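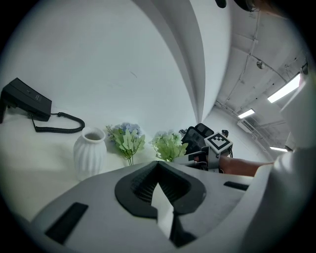
I finally finished my mother's phone book. I don't mean writing one, I mean copying hers, all of it, into a new book, because the old one had lost its cover and most of the M's and was being held together with a hair elastic.

I thought it would take an evening. It took most of the winter! I started in November with a nice pen and a lot of confidence, and I got through the A's before I had to call Mom and ask who "Anna fish" was. (She sold fish. Then she didn't, then she moved to Clascombe and became my godmother's landlady. Forty minutes on the phone for one line.)

There are 167 names in it, and I love it more than almost anything I own now. Mom files people by whatever she calls them in her head. Doctors are under D, all of them, including a dentist and a man who I'm fairly sure was a vet. My aunt Vasiliki Sotiropoulos is under K for reasons that go back to a joke from before I was born, and I've left her there. The Karamanlidis bakery is under B, and also under K, and also written up the side of the inside cover with a box drawn around it, in case of emergency I suppose. When you need a walnut cake you need it right away.

The crossings-out were the hardest part to copy. Some people have moved so often that there's barely room left on the page. Ifigeneia Triantafyllou has 9 addresses, each one squeezed in smaller than the last, and the final one runs down the margin and turns the corner. I wanted to put only the current one in the new book, which makes sense if you think a phone book is for phoning people. But then I looked at the old ones in order and you can see her whole life going by, the student room, the place over the hardware store, the year with her sister, the house. So she got a page to herself in the back, with all of them.

And the people who have died. Mom doesn't cross them out. She puts a very small plus sign by the name and leaves the number alone. I asked if she wanted those carried over and she said "of course, where else would they go," and went back to telling me about her knee. So they're in.

I knew maybe a third of these people going in. Now I feel like I know everyone! I know that Stavros Fragkou fixed our boiler, and taught my brother to swim, and has two numbers because the first one was his mother's and she'd always pick up and keep you talking. I know that "Kamarul J., upstairs" is Kamarul Jugah, who lived over us for five years when I was tiny and who I remember only as a pair of brown shoes on the stairs and a smell of frying shallots. I called the number just to check it. He answered! He remembered me! He wanted to know if I still bit people. We talked until my ear hurt, and he's coming to lunch when the weather gets better, and Mom has already changed the menu twice.

That call got me started on the rest. I had a few dozen numbers I couldn't be sure of, so I sat down on Sunday afternoons with a pot of coffee and just rang them. I was so nervous the first time that I wrote myself a script. A lot were dead lines. One was a tire shop. But 21 of them were good, and every single person was nice about it, even the ones who had no idea who I was until I said my mother's name, and then you could hear them sit down.

I used to hate calling people. I'd do anything to get out of it. I can't say I'm cured, I still let the insurance company go to voicemail, but there's something about calling a person with no reason except "you're in the book" that I've gotten a real taste for. You should try it with whatever book is in your parents' kitchen drawer, and do it while there's someone around to tell you who Anna fish is.

A few practical things if you do. Use pencil for the addresses and pen for the names. Leave way more room under S than you think, especially if your family is Greek. Copy the doodles too, or at least the good ones. And take it slow, I did a letter at a time and skipped plenty of weeks.

Mom got the new book on Thu 2 April. She turned straight to K to make sure Vasiliki was there, and then she asked for the old one back. She's using both.

Chrysanthi Drakos, if you're reading this, your number has a digit missing. Please call me.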